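Tirkovon Reader's Stand, reviewed
Posted 2026-08-21

I bought the Tirkovon stand in January to get through a reading group on critical theory, and it has held a heavy book open on my desk most evenings. We were working through the Frankfurt School in order, starting with Horkheimer's early essays and ending with Habermas, and several of the volumes run past 1,000 pages in the collected editions.

The stand has 4 angles. The lowest is the one for writing beside the book, and the second is where I leave it. The steepest setting is no use for a thick paperback, which slides forward as soon as you let go of a page.

The page clips are good on hardbacks. On my old copy of Dialectic of Enlightenment, with its brittle spine, they pull too hard at the gutter – I used a ruler across the bottom instead. They also cover the footnotes, and with Adorno you will want the footnotes.

It folds flat and fits in a bag. I carried it to the Wislow seminar twice and it came back with one scratch on the base.

At 60 dollars it costs more than it should. If you read standing up or mostly read short articles, skip it. For long books with a notebook next to them, I would buy it again.
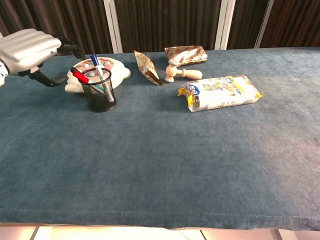
Nicanor Cabello: The clips loosen after a few months. Mine now hold Negative Dialectics without hurting the spine, but I still have to move them for every footnote.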